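The Dallum Dumpling Night

by Wiebke Brinkmann

Part one of the autumn stories. Thanks to everyone who wrote in about the last one! 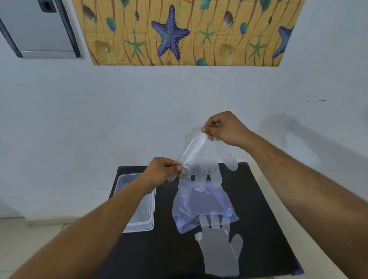

1. Friday

The sign went up in the window of the old ferry office on Fri 29 October, and by lunchtime all of Dallum had read it. DUMPLING NIGHT, it said, in green marker. BRING A BOWL. Under that, smaller: Songs After.

Ľubica Oravec had written it standing on a chair, and she was so pleased with it that she crossed the street twice just to see how it looked from the other side. It looked wonderful. It leaned a little to the left, but so did the window, and so did most of Dallum if you had just come off the boat.

She had lived on the island for eleven months. She knew the ferry times and the names of the dogs. She knew that Ottmar Reinholz at the post counter would give you your letters faster if you asked about his pears. But she had never once had more than two people in her kitchen, and back home in Vurik there had never been fewer than nine, all talking, with somebody's baby asleep on the coats.

"How many are you making?" asked Ottmar, when she came in for stamps.

"Five hundred," said Ľubica.

Ottmar put down his pen. "There are 258 people on this island."

"Yes," she said happily. "So that's hardly two each! Do you think it's too few?"

He thought about it with real care, the way he thought about everything. "Will there be pears in them?"

"There can be pears in them."

"Then it's too few," said Ottmar.

2. The kitchen

Oh, but you should have smelled that kitchen! Onions going soft in butter in the widest pan, plums and poppy seed in one bowl, potatoes and sheep's cheese in another, and now a third bowl full of Ottmar's pears, chopped small, with so much cinnamon on top that it got into the curtains and stayed there until December.

Ľubica rolled and cut and filled and pinched. Her grandmother's pinch was a quick one, thumb over finger, eleven little folds and a twist, and she hadn't done it for so long that the first ones came out looking like boots. By the fortieth her hands had remembered. By the hundredth she was singing.

It was the ferry song, the one from Vurik about the man who rows across the river to ask a girl to dance and finds that she has rowed across to ask him. They spend the whole first verse on the wrong banks. There are nine verses. Her aunts used to sing it in two halves, one side of the kitchen being the man and the other side being the girl, and the children got to be the river.

She was halfway through the fourth verse, doing both sides herself and not enough river, when someone outside the window came in on the low part.

She stopped. The low part stopped too.

"Hello?" said Ľubica.

A very tall man in a yellow raincoat bent down until his face was in the open window. It was Wolfram Janssen, who ran the lighthouse and who was known, all over Dallum, for not talking. People said good morning to him and he lifted one finger off the handlebars of his bicycle, and that was a chat.

"You dropped the river," said Wolfram Janssen.

"You know the river?"

"My mother was from Eichhorn," he said. "Across from Vurik. We sang it from the other bank." He went quite red. "In ours, she gets there first."

"She does NOT get there first," said Ľubica, and she pointed a floury spoon at the door. "Come in here and sing me that."

3. The other bank

He did sing it. He had to stand with his head tipped to one side because of the lamp, and he had a voice like a cello being moved carefully down a staircase, and in the Eichhorn version there were twelve verses, three of them entirely about the boat. Ľubica had never heard such a thing. A whole extra piece of a song she had known since she was born, and it had been sitting up the hill in a lighthouse for the entire eleven months!

She made him go back and do the boat verses again. Then she taught him the pinch, and his first ones looked like boots.

At four o'clock Eckhard Buschmann came by to ask if the hall was needed, heard the noise, and stayed. Eckhard could not sing at all, and said so, and was given the river. He was a magnificent river. He did it with his arms. His wife came looking for him, and then her sister came looking for her, and by five there were nine people in the kitchen. Ľubica, coming back from the pantry with more flour, stopped in the doorway and counted them. Then she counted them again for the pleasure of it.

Somebody's baby was asleep on the coats.

4. Songs After

They ran out of bowls before they ran out of people. The Buschmanns brought soup plates, and the school sent its mugs, and the ferry captain ate out of a brand new flowerpot and asked for seconds in it. The pear ones went first. Ottmar stood beside the tray and told every single person which tree.

And then the songs! They pushed the tables back and split the ferry office down the middle, Vurik on the side with the stove and Eichhorn on the side with the door, though there was only one real person from each and everyone else had to be taught. There was an argument about who got there first, that girl or that man. It was a very good argument. A few of the older fishermen changed sides in the middle of it and had to carry their chairs across.

Wolfram Janssen led the door side. He talked more that evening than Dallum had heard from him in years, most of it about the boat.

It was past eleven when the last of them went up the road with their lanterns. Ľubica could hear them all the way to the harbor, still going, the high part and the low part and Eckhard somewhere behind, being water. She stacked the soup plates. There was one dumpling left on the tray, a lumpy one shaped like a boot, and she ate it standing at the window, looking at the back of her sign with the letters showing through the wrong way round.

In the morning there was a note under the door, in very small, neat handwriting. It had three verses on it, and at the bottom it said: There are four more about the anchor. When is the next one?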